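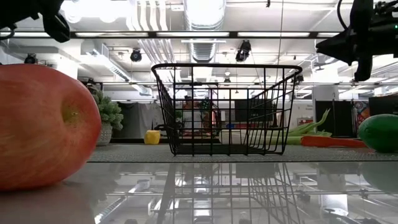

Bondora Slow Juicer: Review After a Year of Daily Use

I bought the Bondora in November to replace a centrifugal juicer that had cracked across the lid. It has been on the counter for 12 months now and gets used most mornings before seven. I paid for it myself.

It is a vertical slow juicer. A motor base sits at the bottom, and on top of it goes a bowl with an auger and a strainer inside. You drop produce down the chute, the auger crushes it, juice comes out of a spout on the front and pulp comes out of a second spout on the side. It comes with two 500 ml pitchers, a cleaning brush, a pusher, a second strainer for frozen fruit and a thin manual with decent drawings.

Setup

Putting it together takes four steps: bowl on the base, strainer in the bowl, auger in the strainer, lid on top. There are colored dots on the bowl and strainer that need to line up. The first few times I got this wrong and the lid would not turn. After a week I could do it half awake.

The machine will not start unless the lid is locked. The lock is stiff when new, and I had to hold the base down with one hand while turning with the other. It loosened up after a month or so. The rubber feet grip a tiled counter well but slide a little on a very smooth one.

The cord is short. If your outlet is at the back of a deep counter you will be working with the juicer pushed closer to the wall than you want, and the pulp spout needs space on the left side for its container. Measure before you order.

How it handles different produce

Carrots. The best results of anything I tried. I trim the ends, cut thick ones in half lengthwise and feed them in one at a time. The motor slows down slightly and the pulp comes out dry and crumbly. The juice has very little foam.

Apples. Good, with a catch. Crisp apples work well. Soft ones turn to sauce inside the bowl and clog the strainer. I weighed out 560 grams of firm red apples, cored, and filled most of one pitcher. The same weight of mealy apples from the bottom of the drawer gave me noticeably less, and I had to stop and clear the strainer halfway through. Quarters fit the chute, whole apples do not, whatever the box says.

Celery. This is where most slow juicers have trouble and the Bondora is only fair. Long stalks go down the chute nicely, but the strings wrap around the auger and build up. Cut the stalks into pieces as long as your thumb and the problem mostly goes away. It adds a few minutes. The leaves can go in, although they make the juice more bitter.

Cucumber. Easy and fast. It is so wet that the juice can back up if you push it in quickly.

Leafy greens. Roll kale or spinach into a tight bundle and follow it with something hard. If you put greens in alone, they tend to ride around on top of the auger without going down.

Ginger. Slice it across the grain. It goes in between two pieces of carrot or apple. I use a slice the size of a quarter and that is plenty for one glass.

Oranges. Peeled, fine. The juice is thicker than what you get from a citrus press. If oranges are the main thing you juice, a press costs much less.

Beets. They stain the strainer and the white gasket. The stain does not affect anything but I have never gotten it all out.

I tried green onion once, in a vegetable blend with tomato and carrot. The blend was drinkable. The bowl smelled of onion for days, through several washes, and the next morning's apple juice had a hint of it too. I would not do that again.

Noise

It makes a low, steady hum with some creaking when hard vegetables go in. I can run it with the bedroom door closed and not wake anyone. The old centrifugal machine could be heard from the driveway.

Cleaning

Plan on cleaning it right away. If you rinse the parts within a few minutes, the whole job takes less time than making the juice. If you leave it until after work, the pulp dries in the mesh and you will be at the sink with the brush for a long while. I have done this more often than I would like.

The hard part is the small flap under the pulp spout. It opens for cleaning, but the rubber plug is tight and the space behind it is narrow. A bottle brush does a better job there than the brush in the box. Check it every time, even if it looks clean from the outside.

The manual says the bowl, lid and auger can go in the top rack of the dishwasher and the strainers cannot. I put the bowl in a few times and it came out a little cloudy, so now I wash everything by hand.

Preparing the produce takes longer than either juicing or cleaning. I wash and trim enough for two days the night before. Anything cut goes in a covered container in the refrigerator. Carrots and celery hold up well that way and apples do not, so I cut those in the morning.
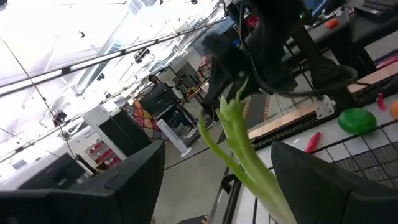

Build and wear

The base feels solid and has not changed in a year. The auger has light scratches. The main strainer has one spot near the bottom where the mesh has bowed out slightly, probably from the time I forgot to take out a plum pit. It still works.

The silicone wipers that sweep the strainer are the first thing that will need replacing. Mine are starting to curl at the edges. Bondora sells a set, and shipping costs almost as much as the parts. I ordered mine with a spare gasket to make the shipping feel less silly.

The motor has stalled on me four times. Each time it was my fault for feeding too fast. Pressing reverse for a few seconds cleared it in three of those cases. The fourth time I had to take it apart and pick out celery strings by hand.

Compared with two others

I borrowed a Rutkowska horizontal juicer for a month in the summer. It is better with celery and greens, and it is easier to clean, with fewer parts and no hidden flap. It is also long, heavy and slower with apples. If you mostly drink green juice and you have the counter space, get that one.

I also used a Flilasholm at a relative's house over a holiday. It costs a lot less. The juice was foamier and the pulp was wet enough that I ran it through a second time. For someone who juices on weekends only, it would be fine.

The Bondora sits between them. It takes up less room than the Rutkowska and wastes less produce than the Flilasholm.

What it costs to run

The machine is the small part of the expense. A tall glass of carrot and apple juice uses more produce than most people expect, and if you drink one daily the grocery bill goes up. I buy the large bags of juicing carrots, which are cheaper and not as pretty. Pulp from carrots goes into muffins or soup stock. Celery pulp goes in the compost.

Good points

Dry pulp and high yield from hard vegetables
Quiet enough for early mornings
Small footprint
Reverse button that clears most jams

Bad points

Short cord
Celery needs to be cut small
Pulp flap is awkward to clean
Replacement parts are expensive to ship

Rating

Four out of five. I would take off another half point if celery were my main ingredient. Mine is mostly carrots, and for carrots I have no complaints. I will update this once the new wipers have been in for a few months.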